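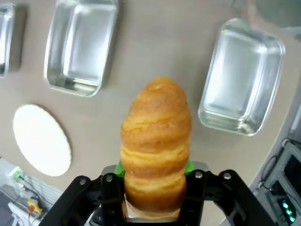

Chapter 2
Why your phone gets warm

I first got curious about warm phones on a train to Bernden, when mine was pressed to my ear for most of an hour and I got off with one very pink cheek. Was that the radio waves, or just the battery working hard? Mostly the battery, as we'll see, but the waves do carry energy, and wet things soak some of it up (your head is a fairly wet thing, sorry!). Think of a bread roll with a domed top and ridges all along it, golden brown and darkest near the top. An oven heats a roll like that from the outside, so the crust colours first. Radio waves get a little way in before they fade, and how far depends on the frequency.

My old teacher, Tatsuya Hirano, made us work this out by hand for 500 different cases, or so it felt – I still have the notebook! We'll manage with two. Before we start, have another look at the wavelength table in Chapter 1, and keep a calculator handy.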